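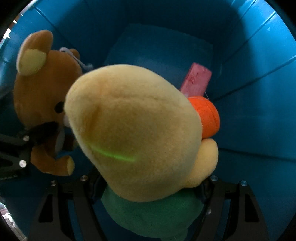
Ticket: Product photos missing from storefront after bulk upload
Status: Resolved
Priority: Medium
Product: Telix Catalog, hosted plan
Store: Gradham Toys and Gifts
Category: Import / Media

Reported problem

We ran our spring import on the hosted plan in March. The file had 3,777 rows. The import page said it completed with no errors, and all the products are there with prices and stock. A large share of them show the gray placeholder where the photo should be. The photos are in the media library. If I open a product and attach the photo by hand, it shows up on the storefront right away. I can't do that for the whole catalog.

Most of the missing ones are in Plush and in Bath. Puzzles and Books look fine.

Already tried by customer

Cleared the browser cache, tried a second browser.
Ran the same file again with "update existing" checked. No change.
Rebuilt thumbnails from the Media page. It finished, same result.

Support, 9:40 am

Thanks for the details. Please send the import log (Settings, Import, History, Download log) and the first few rows of the file. Also let us know what program the file was saved from. Please don't run the import again for now. Each run writes over the previous log.

Customer, 10:15 am

Log attached. The file comes out of Ritchie, our inventory program, as a CSV. I open it in a spreadsheet to fix the category names and save it as CSV again. The photos were uploaded separately, in batches, before the import.

Support, 11:30 am

The log has a line reading "media match skipped" for 800 products. That message is logged as a notice, so the import page doesn't count it as an error.

The importer matches photos by file name, and the match is case sensitive. In your file the photo column for Plush and Bath ends in .JPG. The files in the library end in .jpg. Puzzles and Books have lowercase in both places.

There is a second problem in the same column. Some names have a space at the end, after the extension. You won't see it in the spreadsheet unless you click into the cell.

Steps to fix

1. Make a copy of the CSV and work on the copy.
2. In an empty column, use the LOWER and TRIM functions together on the photo column.
3. Copy the result and paste it back as values only.
4. Delete the extra column and save as CSV, UTF-8.
5. Test with 2 rows first, one from Plush and one from Bath.
6. If both show photos, import the rest with "update existing" checked and "overwrite stock" unchecked.

Customer, 1:05 pm

The two test rows worked. Starting the full file now.

Customer, 2:50 pm

Full import took 90 minutes. Photos are showing in Plush. Bath still has a few gray boxes on the category page, but the product pages are right.

Support, 3:10 pm

Category pages are served from the Govus cache. Go to Settings, Performance, and click Purge for that category only.

Customer, 3:25 pm

Purged Bath and the gray boxes are gone. You can close this.

Resolution

File name case mismatch and trailing spaces in the photo column. Corrected in the CSV and imported again. Category cache purged. Request filed to show "media match skipped" as a warning on the import page.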